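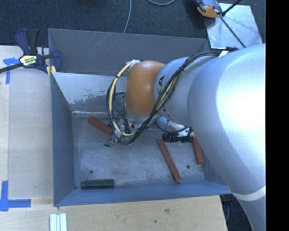

A robot arm over the metal bin, with red blocks and a green one on the floor of it. Photo: Brernico

Packing firm lets line workers teach the robot by hand

The people who used to be asked what the robot was doing wrong are now the ones showing it what to do. Brernico, which packs and ships building toys and craft kits from its site in Derkadby, started a trial in April in which workers guide an arm through bin picking themselves, first by remote control and then, for the fiddly bits, with a hand on the arm.

The job is a dull one to describe. Blocks lie in a deep metal bin at whatever angle they landed. The arm has to reach in, get hold of one and bring it out without dragging it up the wall or knocking the next one into a corner. Then again. People do it without looking. Robots have been bad at it for as long as the company has owned any.

"We had a version that was all written out, every move," said Candela Prieto, who runs the trial for Brernico. "Fine if the block was flat and in the middle. Put it up against the side and it would just sit there. Or worse, it went in anyway."

The new approach drops most of the written moves. A worker sits at a bench a few steps from the cell with a handheld controller and drives the arm through a pick, watching the bin directly or on a screen. Every run gets recorded - arm position, camera view, what the tool was doing. The software, called Manole and built in house, learns from the recordings and then has a go on its own.

When it gets stuck the worker takes over, finishes the pick and hands control back. Those rescues are recorded too. Prieto says they are worth more than the clean runs and the team now marks them separately.

Fifty runs was the first target. The team got there in an afternoon and the results were poor, she said. At 100 the arm was picking from the open floor of the bin well enough to leave it going over a coffee. Blocks lying tight along a wall are still the problem. So are blocks with one end tucked under something.

Tayla Sheehan, a line worker for 13 years, has done more of the demonstrations than anyone else on site.

"First morning I was terrible," she said. "You push the stick and it feels like there's a delay even when there isn't. I kept coming in too fast and stopping short. Then you get the hang of it, and after that you have to watch you don't get lazy, because it copies lazy."

The copying is a real issue. In one early batch Sheehan had a habit of pausing above the block before going down, to check her angle. Manole learned the pause. It hung there over the bin each time for no reason, and the fix was to record a fresh set without stopping and throw the old ones out.

Workers have also disagreed about the right way to do it. Some come in from the end of the block, others across the middle. Mixing the two styles made the arm dither, Prieto said, so for now the demonstrators agree a method at the start of the shift and stick too it. That may change when there are more recordings to learn from.

Hand guiding came later. With the arm switched to a soft mode, a worker can take hold of it and move it through the last part of a reach. Sheehan prefers it for anything near the walls. "You can feel where it doesn't want to go. On the controller you're guessing a bit."

It is slower, though, and harder on the shoulders. Hand-guided sessions are kept short, with a break before the next one. The arm is held at low speed whenever soft mode is on and a second person stays at the stop button.

Not everyone on the floor was keen. Questions at the first staff meeting were mostly about jobs, and Prieto did not pretend otherwise. The company says no posts are going as a result of the trial and that demonstrating is paid at the rate for machine setters, a step up from the packing rate. Three workers are trained on it so far. More have put there names down.

Sheehan said she had been asked by a colleague wether she was training her own replacement. "I said maybe, but at least I'm in the room. Before, somebody came in from outside, typed for two days and left, and we had to live with it."

The blocks are a warm-up. They are plain, they don't bend and it is easy to tell if a pick has gone right. Next on the list are the bagged parts from the Mollolus craft range, which slide around and change shape when gripped. Nothing written out by hand has ever worked on those, according to Prieto. Remote sessions with the bags have been tried twice, without letting the arm go solo.

There are smaller jobs to get through first. Lighting for one - glare off metal has been upsetting the camera view at certain hours, and the team wants to try a shade over the cell. The controller is due a swap as well. The current one has a trigger that two of the demonstrators find stiff, and a sore finger by lunch means fewer runs by the end of the day.

Brernico has not said what the trial cost. It has also not decided whether Manole will be offered to other firms, though Prieto said a couple of local ones had been in to look and one had a turn on the controller.

"They crashed it," she said. "Everybody crashes it. Low speed, no harm done."

The trial runs until the end of summer. Sheehan is back on demonstrations from next week, early shift, mostly wall picks.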